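How to choose the wall for your home battery

Before you ask an installer for a price, it is good to find the right place for the battery yourself. I did this in our house in Rusetley, and it took one evening with a tape measure and a pencil.

Step 1. Read the installation sheet of your model. My battery has a mass of 204 kg with its bracket, and the sheet asks for 200 mm of free air on each side and 1000 mm in front, so that a person can open the cover.

Step 2. Draw the battery on the wall with chalk, in its real size. Include the free air in your drawing. 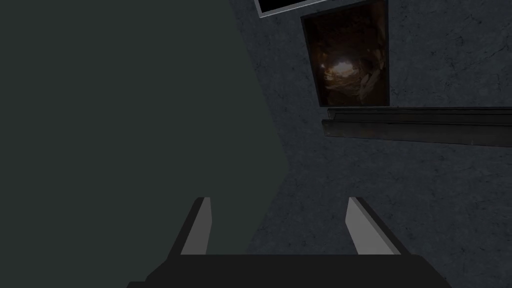
Step 3. Check what the wall is made of. A battery must hang on masonry or concrete, or stand on the floor with a fixing behind it. Do not trust the surface only. A dark gray wall with fine veins and speckles, like the one behind the green-gray panel, can look like plaster or like concrete, and the look does not tell you how much weight it holds. Drill one small test hole and look at the dust. If you find a hollow space, choose another wall.

Step 4. Measure the cable way to the inverter. Sawsan Matar, who installed ours, wanted it as short as possible.

Step 5. Think about August. A wall with afternoon sun becomes too warm, and the battery will then charge more slowly.

Write all measures on one page and send it with your request.

Jomar Salazar, 2024-05-31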